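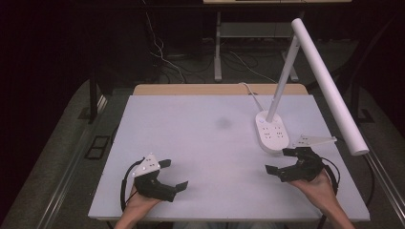 Small jobs, slow machines

May 22, 2018

A desk lamp is an awkward thing to handle. The weight is in the base, the arm is long and sits off to one side, and the cord pulls in whatever direction it was last left. A person shifts one across a table without looking at it. For a machine with two-fingered grippers it remains a hard job, and the engineers at Udari, a small automation firm in Skurnthorpe, have spent much of the past year on jobs of that sort.

The firm's list of chores runs to 58 entries. It includes folding a tea towel, putting a lid on a jar, wiping down a counter, coiling a lead and moving a lamp from one side of a desk to the other. Five are rated as reliable, meaning the machine completes them 57 times out of 60 with the objects placed anywhere within reach. All five involve rigid items with no cord, hinge or loose part.

The method begins with people. An operator sits or stands at a plain table with a gripper in each hand and does the job with those instead of fingers. The jaws open and close on a handle, and a patterned plate on top of each tool lets its position be followed from above. The recordings are then used to train the control software, called Brarnero, which drives a pair of arms fitted with matching jaws. Udari holds 1,400 recordings for the lamp alone.

Working through the grippers slows people down a good deal. New operators tend to squeeze too hard, turn the wrist too far and forget that the jaws cannot feel a slip. Most settle within a few days. Their early recordings are thrown away, as the software copies hesitation as readily as it copies skill.

Touch is the larger gap. A person holding a lamp by its pole knows at once if the base is starting to tip. The grippers report how far the jaws are open and little else, so the arms must judge the tilt by sight, and a slim white pole over a white table gives a camera very little to work with. Udari has tried darker table tops, which help, but the firm does not count those results. Customers will not repaint their furniture.

Cords are worse. The software treats the lamp as a solid body and handles it fairly well until the lead goes tight, at which point the base turns and the planned path no longer applies. The current version stops and asks for help. An earlier one carried on pulling.

On the shop floor the picture is better, though narrower. Vachon, which packs light fittings on the same industrial estate, has had one of the two-armed machines on trial since December. It lifts finished units from a tray and sets them in cartons. Leads are tied by hand beforehand, and a worker checks each carton before it is sealed. The machine takes around three times as long as a trained packer per unit, but it runs through the night shift, where the firm has had trouble filling posts.

Vachon has not yet decided whether to keep it. The sums depend on how often someone has to walk over and clear a fault, and that figure has moved up and down from week to week – mostly with changes in the product being packed. A new lampshade of a slightly different shape meant two days of fresh recordings.

Homes offer none of that order. Udari has no date for a household machine and declines to give a price. Its next round of work covers lamps with jointed arms, followed by small drawers and plugs. The plugs are expected to take longest.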